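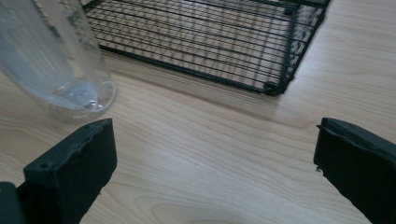

Wood finishes are usually chosen by eye in a showroom and judged later by how they hold up to cups, elbows and cleaning sprays. Our project looked at the second part. We wanted to know which of the clear finishes sold for home use does the best job on a table that gets used every day. Pale wood is popular for this kind of furniture and the long curved grain lines of a light tabletop are a large part of what people like about it, so a finish that turns yellow or hides the grain is a problem even if it protects well.

Background

A clear finish either soaks into the wood or forms a film on top of it. Oils and some waxes soak in. Varnish and water-based polyurethane form a film. A film keeps water out for longer, but when it is scratched through, water gets under the edge and the repair usually means sanding the whole top. An oiled surface marks more easily and can be patched in one spot. Most advice online repeats this and stops there. We found very little that compared finishes on the same wood with the same amount of wear.

Materials

We bought maple and birch boards from Trostero, the lumber yard in Cabrera, and cut them into test panels. All panels were sanded to 200 grit and wiped down with a damp cloth, left to dry overnight, and sanded lightly again. We tested 5 finishes: boiled linseed oil, hardwax oil, paste wax, oil-based varnish and water-based polyurethane. Each finish went on in 2 coats, following the directions on the can. The wax panels were buffed by hand, which took longer than we had planned for.

One batch of maple had to be replaced. It had been stored against an outside wall in the shop and had cupped enough to rock on the bench.

Methods

Water rings. A glass of cold water was set on each panel and left overnight. We did the same with a mug of hot tea, left until it was cool. Marks were graded as none, faint or clear by two members of the group working separately. Where the grades did not match, we used the worse one.

Rubbing. Each panel was rubbed with a dry kitchen sponge for 200 strokes under a small weight. We used the soft side. A trial with the scouring side went through the wax almost at once and told us nothing useful.

Metal contact. Desk organizers and baskets are often left in one place for months and then dragged a few inches. We pushed a wire organizer back and forth on each panel with a bag of rice in it and looked at the surface under a desk lamp held low to one side.

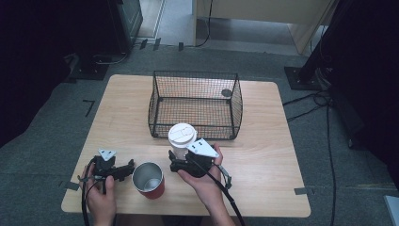
Figure 2. Black wire-mesh basket on a light wooden tabletop.

Results

The water-based polyurethane showed no ring from either the cold glass or the hot mug. The varnish showed none from the glass and a faint one from the mug, which had faded by the next morning. Hardwax oil was faint for both. Linseed oil and paste wax were clear for both, and the wax panel under the hot mug had a white patch that did not come off with a cloth.

Rubbing made little difference to the film finishes. The hardwax oil lost some shine. The linseed panels looked much the same before and after, probably because they had little shine to lose.

The metal test changed our ranking. Fine scratches showed on the polyurethane more than on anything else, since the surface is smooth and catches the light. On the oiled panels the same scratches were hard to find unless the lamp was almost level with the wood. Rubbing in a little more oil covered most of them.

On color, the varnish and linseed oil both darkened the birch noticeably. The polyurethane stayed closest to bare wood.

Problems and changes

We did not control the temperature in the shop, and the heating at Cemden is turned down overnight in March. The second coat of varnish was still tacky when we first checked it, so those panels were tested later than the others. We also had no way to press equally hard every time in the metal test. The Etia group, working at the next bench, used a sled on a track for their sanding project, and something similar would have suited ours.

We would use hardwax oil for a desk that gets moved around and repaired at home, and water-based polyurethane for a kitchen table where spills are the main worry. The panels are on the rack by the finishing room door, with the finish and the wood penciled on the back of each one.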